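Ratico Travel Organizer – Canard Series

Canard Series travel organizer by Ratico
Color: Harbor Gray
In stock, ships from our own workroom

If you take the train one day, a bus the next, and a cab home when your feet have had enough, you already know what the bottom of a bag looks like by the end of the week. Tickets, a transit card, the room key you forgot to hand in, coins you can't spend anywhere but the country you left on vacation two summers ago. We made the Canard for people who get around that way, with a bit of everything, and who would like to put a hand straight on the thing they need while the driver is waiting.

It's a folding organizer, a little bigger than a passport when closed, and it opens flat like a book. On the left there's a clear window for your transit card, so you can tap in at most gates without taking the card out (more on that further down, as some gates are fussier than others). On the right there are two deep pockets for paper tickets, receipts and the folded printouts that some of us still like to carry, phone or no phone. A zipped coin pocket runs along the outside, and it opens wide enough that you can see what you've got before you start fishing around for bus fare.

We've been selling travel goods under the Ratico name for a good while now, and the Canard is the one people write to us about the most. A lot of those notes come from folks who visit a city for a few days, stay out by the last stop on the line because the hotels are cheaper there, and find themselves making the same long trip in and out every morning and night. That sort of travel is hard on a wallet. You are forever pulling things out and shoving them back in, usually standing up, usually with a coffee in the other hand.

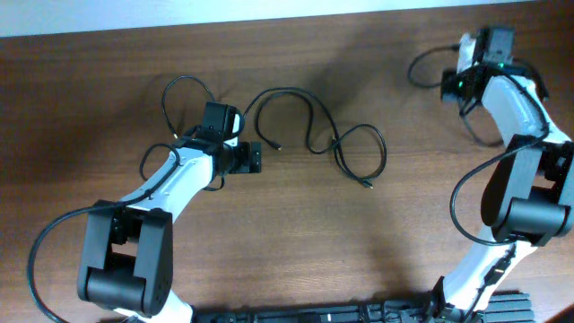
The Canard closes with a flat snap, which took us longer to settle on than any other part of it. We tried magnets first, and they were lovely to use, but we worried about the stripes on older paper tickets and went back to a plain snap in the end. It sits low enough that the organizer lies flat on a table when you spread your things out to plan the day. A brown wooden tabletop, with those dark streaks running through the grain, is just the sort of surface where a small gray card holder could get left behind, so we line the inside in bright orange. Leave it open while you work out your connections and you'll have a much better chance of spotting it when you get up to go.

What it holds

The card window takes one standard card with room to slide it in and out by the thumb notch. Behind it are 4 card slots, which are snug when new and loosen up with a few weeks of use. The ticket pockets will take a folded letter-size sheet, a paper timetable or a passport, though with a passport in there the snap has to work a little harder. The coin pocket is best kept for coins and maybe a spare key. We don't suggest filling it to bursting, as the whole thing gets lumpy and won't sit nicely in a jacket.

Details

Item number: 316
Outer: waxed cotton canvas
Lining: orange cotton twill
Closure: flat metal snap, zipper on coin pocket
Weight when empty: 69 grams
Card slots: 4, plus clear window
Ticket pockets: 2
Wrist strap: included, removable
Colors: Harbor Gray, Moss, Brick

About tapping in with the card window

Most readers at stations and on buses will pick up a card through the window without any trouble. Where people do run into problems, it's nearly always a second contactless card tucked in the slots right behind it. If the gate beeps at you, move your bank card over to one of the ticket pockets and try again. And do check which card has been charged the first time you use it on a new system – it's an easy thing to miss, and a nuisance to sort out after you've gone home.

Looking after it

Waxed canvas picks up marks, and we think it looks the better for it, but if you spill something on it, wipe it down with a damp cloth and cool water. Please keep it out of the washing machine and the dryer. The wax will thin out at the corners over time, and you can freshen it up with any good canvas wax and a soft rag. Brick shows creases soonest, and Moss hides nearly everything.

The clear window can go a bit cloudy if it lives in a pocket with keys. We sell replacements, and they slide in from the top edge with no sewing needed.

Goes well with

The Uddin strap clips onto the same ring as the wrist strap and lets you wear the Canard across your body, under a coat if you like. It's handy on crowded trains and for anyone traveling with children, when you want both hands free. The Lurkumance pouch is the bigger cousin, made in the same canvas, with space for a phone charger, a small umbrella and a paperback. The Canard fits inside its front pocket with a little room to spare.

Shipping and returns

We pack orders in the morning and hand them to the carrier in the afternoon. If you're leaving on a trip soon, put your travel date in the order notes and we'll do our best to move you up the pile. Orders of Brick placed now will go out from 30th July, when the next batch of canvas has been cut and sewn. Gray and Moss are on the shelf.

December gets very busy for us, so if you're thinking of one as a gift, please order early and save yourself the fretting. We can tuck in a handwritten card if you tell us what you'd like it to say.

If the Canard isn't right for you, send it back unused and we'll refund what you paid for it. Stitching that comes undone in normal use is on us to fix, however long you've had it. Write to us through the contact page with a photo of the trouble spot and we'll send you a label for the repair.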